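Ticket 1578
Site: Rosales building, main hall
Category: Air conditioning / lighting
Priority: Normal
Status: Closed

Reported Saturday, 9:40 am
The hall is too warm by mid-morning and the ceiling air conditioner doesn't seem to be reaching the front doors. The upstairs levels are worse than the floor. The controller is set to 22. One of the round ceiling lights also flickered for a minute when we switched on. Previous job for the same unit was 714.

Reply from Lurnico Building Services
Thanks for the report. Please check the following before we book a visit:
- Is the controller in cool mode or auto?
- Are the entrance doors being held open?
- Does the flicker come back if the lights are left off for 40 minutes and switched on again?
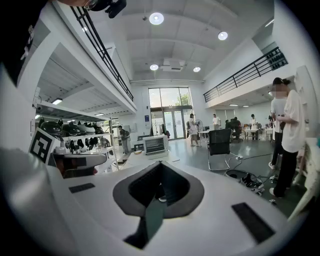
Controller was in auto. Changed it to cool and left the setpoint alone. The doors had been propped open for deliveries most of the morning, so we closed them at 11 and kept them closed. By 1 pm the floor was comfortable. Upstairs was still warm near the railings on both sides.

Lights: left off for 40 minutes, switched back on, no flicker. Tried it twice more in the afternoon with the same result.

Reply from Lurnico Building Services
Warm air will collect on the mezzanines in a hall that tall. Set the louvres to the lowest position and the fan to high for the first hour, then back to medium. If the upper levels haven't improved after that, we'll send someone to clean the filter and check the return air sensor.

Update
Louvres lowered, fan on high for an hour. Upstairs is better but not the same as downstairs. Please book the filter clean.

Technician notes
Filter had a thick layer of dust. Washed, dried and refitted. Sensor reading matched handheld thermometer. Tightened a loose connection at the light switch. Parts used: none. Invoice 1911.

Closed by site. Reopen this ticket if the flicker returns.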